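The Request for Eight

The request from Staststead was for eight hands. Asuka Kudo had the form open on her laptop at the edge of the test room, with the quantity field already filled in and the unit cost left blank.

"You can leave it blank until Sugawara confirms," Minoru Hayashi said.

"The form won't save with a blank."

She entered 1,463 per finger module, four to a hand, thumbs on a separate line. The form saved.
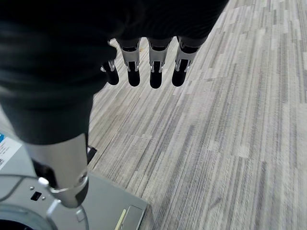 The spares policy was older than the project. It allowed one replacement part for every ten in service, rounded down. Eight thumbs in service therefore gave zero spare thumbs. Hayashi had raised this in November and received a copy of the policy.

"What wears first?" she asked.

"Fingertips. Then cables."

"Do we have a number?"

"Vina logged 708 cycles on the first set. One cycle is one garment, drum to basket."

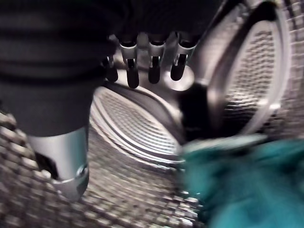
Kudo divided 708 by the daily load figure in the plan, which was 109 garments per site. The result was six and a half days. She checked it on paper and got the same result. The plan listed fingertips under durable goods, with a service life of three years.

"Who wrote durable?"

"Kolbrún Ketilsson. It was correct for the old gripper. The old gripper had no fingertips."

Kudo moved the line to consumables. The consumables total turned red. She widened the column so that the whole figure could be read.
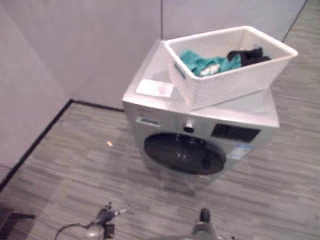
"Jalumen will ask why we don't buy one arm and run it longer," Hayashi said.

"Would that use fewer fingertips?"

"The same number. They'd be spread over more hours."

She wrote that in the notes field, which accepted 109 characters, and had to take out the word "hours." Then she reduced the request from eight hands to two, put the difference into fingertips and cables, and attached the cycle log. The total came out slightly higher than before. It was no longer red.

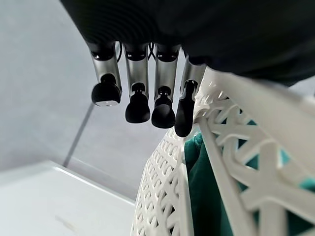
Teal garment in the basket, hand at the rim.

At twenty past four Ketilsson approved the fingertips and the cables. The two hands were returned with a query. She wanted to know whether they came with fingertips.

Kudo opened the Sugawara quote and began to read the exclusions.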